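Stadivon 20

Category: Minicomputers | 16-bit computers | Computer history

The Stadivon 20 was a 16-bit minicomputer built by Urnstead Data Machines. It was sold mainly to laboratories, small factories and technical colleges that could not pay for a mainframe and did not want to rent time on one. The machine was built from standard logic chips on large plug-in boards and used magnetic core memory in its first form. Later units could be ordered with semiconductor memory.

Background

Urnstead began as a maker of paper tape readers and line printer controllers. Its first full computer, the Stadivon 3, was a desk-sized controller with a very small instruction set and no real operating system. It sold poorly outside the company's existing customers, but the work on it gave Urnstead a group of engineers who knew how to design a processor, and most of them moved straight on to its successor.

The Stadivon 20 was planned as a general-purpose machine from the start. The design group kept the word length of the older model but dropped its instruction set completely, so programs had to be rewritten. The company supplied a translator that handled simple assembly code. It did a poor job with anything that used interrupts, and many customers chose to start over.

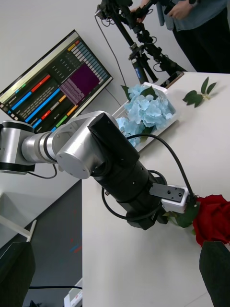
Processor

The central processor filled four boards. It had eight general registers, one of which served as the program counter and another as the stack pointer. Instructions were one, two or three words long. Multiply and divide were handled in microcode, and floating point was an option that took up a fifth board slot.

Interrupts were arranged in levels, with each device wired to a level by jumpers on its controller board. Changing a level meant taking the board out and moving the jumpers by hand. The service manual devoted a whole chapter to this, and a wrong jumper setting was a common cause of systems that hung during startup.

Memory was addressed by word. A mapping unit, sold as an extra, allowed more memory to be fitted than a program could reach directly, and it also gave basic protection between users. Without it, the machine could run only one program safely at a time.

Software

The standard operating system was called Drikudik. It came in two versions - a single-user version loaded from tape and a larger disk-based version that supported several terminals. Both used the same command language. File names were limited to six characters plus a type code, and there were no subdirectories. Each user had one flat file area.

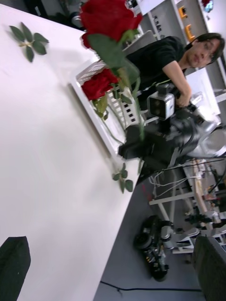
Could the Stadivon 20 run programs written for the Stadivon 3?

Only after they were translated or rewritten, as the two machines had different instruction sets.

Compilers were offered for FORTRAN and BASIC, along with a macro assembler. The FORTRAN compiler ran in several passes and was slow on systems with little memory, but the code it produced was considered good for a machine of this size. A user group traded programs on tape, and several of its utilities were later added to the official release.

Peripherals and industrial use

Urnstead sold its own tape and disk controllers, but the drives themselves came from outside suppliers. A parallel interface board, part number 3662, became the most widely used option. It gave the programmer a set of plain input and output lines that could be wired to relays, switches and measuring equipment. 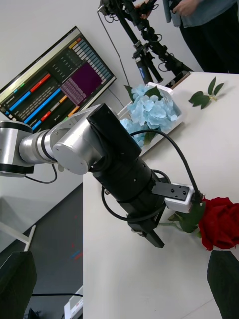 The 3662 board was the reason many Stadivon 20 systems ended up on factory floors, where they read sensors and switched motors on and off. Wiring was the hardest part of these installations, with each signal brought out separately on a wide connector at the back of the cabinet. A Stadivon cabinet needed a thick bundle for even a modest job, and Urnstead advised keeping it well away from power lines.

Later history

Urnstead followed the machine with the Stadivon 200, which used the same instruction set with a cache and a faster bus. Most Drikudik programs ran on it unchanged. The 200 was the last of the line. Urnstead's computer business was bought by Mathebula Systems, which kept up spare parts and software fixes for existing customers but did not develop a new model.

A small number of Stadivon 20 systems survive in private collections. Working disk packs are scarce, and most restored machines are started from paper tape.

This page was last edited on Apr 7, 2018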